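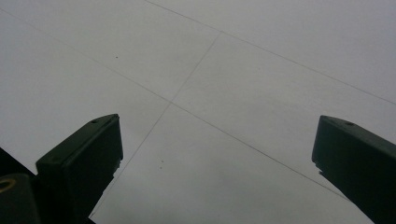

Fig. 4. Pale floor panels, seams thin and straight, bare. A few dark specks still on the surface.

Section 4 – Seams, Cleaning and First Use

Read this before you put any furniture back. Applies to the Stadineck floor panel, matte finish, all sizes. If you have the Clolla ribbed panel, go to Section 7, the seams are done differently.

By now all panels should be down and the spacers out. If spacers are still in along the wall, leave those. Only the ones between panels come out.

4.1 Before you start

You need:
Soft broom or vacuum with brush head
Two flat mops, one for washing, one for rinsing
Bucket with a 300 ml mark
Enon floor soap (the sample bottle in the box is enough for one wash)
Plastic scraper
Seam gauge (white card, in the bag with the spacers)
Painter's tape

Caution: No steel wool, no melamine sponges, no powder cleaner. These polish the matte surface and leave a shiny patch. The patch does not come out.

4.2 Check the seams

1. Turn the room lights on and stand by the door. Look along the long seams first, then the cross seams.
2. Seams should run straight from wall to wall and look thin, only a bit darker than the panel. A faint brown-gray line is normal on the pale colors.
3. Run the thin edge of the gauge along each seam. It should not drop in. If it drops in, mark the spot with tape and keep going. Don't stop to fix each one.
4. Run the flat of the gauge across each corner where panels meet. It should slide over without catching.
5. Go back to the taped spots. Push the panel closed with the pull bar (Section 3, step 9), then check again.

Note: Check corners after you close a seam. Closing one can open the one next to it.

Note: Low light from a window makes seams look wider than they are. Trust the gauge.

4.3 Dry clean

1. Sweep or vacuum the whole floor, starting at the far wall. Work along the seams, not across.
2. Do it a second time. Cutting dust is fine and the first pass mostly moves it.
3. Get down low and look for small dark specks. They show up on the pale panels and you will miss them standing up.
4. Wipe each speck with a dry cloth. If it moves, it's grit – pick it up, do not rub.
5. If it does not move, go to 4.5.

Caution: Do not wet mop over grit. It drags and scratches.

4.4 First wash

Wait 30 hours after the last panel is set. Underfloor heating stays off untill the wash is finished and the floor is dry.

1. Fill the bucket to the 300 ml mark with soap solution – one cap of Enon to the mark. Small rooms need one fill. Bigger rooms, make it up fresh each time.
2. Wet the wash mop and wring it hard. Damp, not dripping.
3. Mop two or three panels at a time. Follow the seams.
4. Rinse right away with the second mop and clean water. Don't let soap dry on the panel.
5. Change the rinse water when it turns gray.
6. Dry with a towel along the seams. Open a window.

Caution: Never pour water straight on the floor. Standing water gets in the seams and can lift the backing.

Note: Streaks after drying mean too much soap. Rinse again with plain water. No vinegar.

4.5 Specks and marks that stay

Seam glue, fresh: damp cloth, warm water.
Seam glue, dry: plastic scraper held flat, then damp cloth.
Pencil: white eraser. Not pink.
Shoe marks: one drop of Enon straight on the cloth, rub lightly, rinse.
Dark dot under the surface: can't be cleaned. If it's smaller than the hole in the seam gauge it is within limits. If bigger, swap the panel before furniture goes in. See Section 6.

Always test on a panel that will end up under something.

4.6 Putting things back

1. Walk on it in socks as soon as it is dry.
2. Light furniture after 50 hours from the last panel. Felt pads on every leg.
3. Lift, dont drag. Two people for anything with drawers.
4. Shelving, pianos, full bookcases: keep to 1,000 lb total per wall and use the wide cups. Legs go in the middle of a panel where you can, away from the seam.
5. Mats with rubber backing stay off the floor. Rubber yellows the pale colors.

Note: Keep the leftover panels flat, in the box, in the same room. Stood on end they bow.

4.7 Weekly care

Sweep. Damp mop if needed, same mix as 4.4. Check the seams near the door and the sink with the gauge every June, or after any leak.

Order codes for soap, gauges and pull bars are on the Kinsella parts sheet at the back. Have the batch number off the box label ready when you order single panels, shade varies from batch to batch.

Section revised September 2, 2019. Replaces the loose sheet packed with earlier boxes.

Next: Section 5 – Thresholds and Edge Trim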